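Fogh 27 Tube Preamp

I built the first Fogh because I wanted my Bidero hollowbody to sound like the scratchy soul 45s I grew up on, and my old amp just wouldn't do it. The 27 is the same circuit with a quieter power supply and a better volume knob (the first one crackled, sorry!). I make them in batches of 10, and the next batch ships in September.

Price is $208, cable not included. 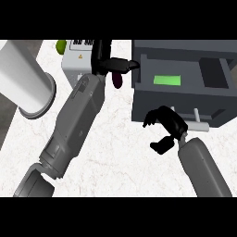

I get asked a lot if it works with bass. Yes! I run mine into a Sturia cab and roll the treble down to 800 Hz or so. Keyboards are fine too, just start with the gain low.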